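Maler Hard Wax Oil for Wooden Floors and Tabletops

Item: Maler Hard Wax Oil, clear satin
Made by: Prandden
Sold in: can of 2 liters
Availability: in stock, ships from our store in Sturamley

Product information

Maler is a clear oil with wax for wood inside the house. It is suitable for pine, spruce, larch, oak and ash, and for most of the other woods which people bring to us and ask. We sell it in our store since many years and we also use it in our own workshop, where the long packing table gets a new coat every September.

The oil goes into the wood and the wax stays near the surface. The result is a satin finish, a little warmer than the raw board. It does not make a thick film like a varnish, so you still feel the grain with your hand. When a place becomes dull or scratched, you can repair only this place. With varnish you normally must sand the whole floor again.

The clear version has no pigment. On pine it will bring out the yellow tone, and the wood will become darker with the years, as pine always does. If you want to keep the boards pale, please choose Maler White, which has a small amount of white pigment. We recommend to make a test on a leftover piece before you decide, because the color on the can is only for orientation.

How to prepare the wood

The wood must be dry, clean and free from old varnish or silicone polish. Sand in the direction of the boards, first with a medium paper and finally with a fine one. Please do not sand too fine — a surface which is polished like glass cannot take the oil well. After this, vacuum two times, also in the seams between the boards.

Knots in pine and spruce need some patience. They are harder than the wood next to them and contain resin, so they drink less oil. Wipe fresh resin away with a cloth and a little spirit, wait until it is dry, and then oil the knot together with the rest of the board. After the second coat look at the knots from a low angle. If oil is standing on them, wipe it off, otherwise these spots stay sticky for days.

How to apply

Stir the can well down to the bottom. Put on a thin coat with a flat brush or a short roller and follow the grain. Wait 20 minutes and take away everything that is still wet on the surface with a cotton cloth. The next day you can do the second coat in the same way. A third coat is only needed for kitchen tables and for the area near an outside door.
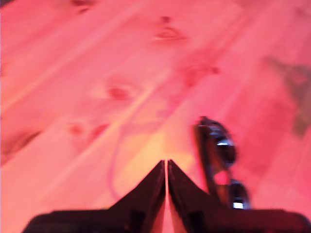
The floor can be walked on with socks after one night. For furniture please wait 7 days, and for rugs and plant pots the full 28 days. During this time clean only with a dry broom.

Wet cloths with oil can heat up and start to burn by themselves. Spread them flat outdoors to dry, or keep them under water in a closed metal can.

Care

For weekly cleaning use lukewarm water and a few drops of neutral soap. Do not use a steam cleaner or microfiber pads. In a normal living room a thin refresh coat every two or three years is enough.

From our customers

"I did the boards in my tea room on a Friday after closing. The smell was gone sooner than I expected. Around the knots I had to wipe again in the morning." — Man-lok Tai

"Good oil, but the lid is difficult to open the second time. I now clean the rim before I close it. The table looks nice." — Cheng-en Fu

Goes well with this product

Lui flat brush, natural bristle
Lui cotton cloths, pack
Maler White Hard Wax Oil
Prandden neutral floor soap

Do you have a question about your wood? Write to us with the type of wood, the size of the area and what was on it before. For orders over 2000 dollars, for example for schools and restaurants, please ask for a separate offer before you put the cans in the cart.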